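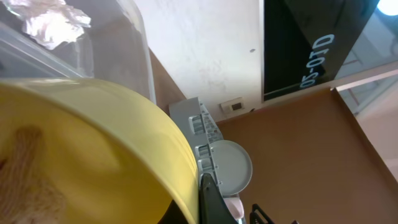
How long should a poetry chapbook be before you review it as a real book? I think it is enough when the poems need each other, and for me the new one by Sylvie Cormier passes this test with 91 lines in total.

The title is Amegashie, after the street where the speaker grew up. There are nine poems. I read it two times on the train and once more at home with a pencil.

Cormier writes very short lines, and she almost never uses a comma. In the beginning this made me tired. By the third poem I could hear where she takes a breath, and I stopped to look for the punctuation.

The best one for me is "Verkix". A daughter reads her father's letters aloud to him and changes the bad news while she reads. The poem doesn't tell us if he notices. I like that it leaves us there.

Two poems are weaker. "November" explains its own ending, and the sonnet about the ferry has rhymes that feel borrowed from an older book - "heart" and "apart", for instance.

The preface is by Špela Dumitrescu. It is generous, but please read it after the poems, it gives away the last page.

Small complaint for the publisher, Jatance: the type is gray and very thin. My eyes are not so young.

Somebody asked if it is similar to her first collection, Wanilero. Less angry, I would say, and with more people in it. In Wanilero she was mostly alone in a room.

My copy is from the second printing, July 2024. The misprint in poem seven is still there, "though" where it must be "through".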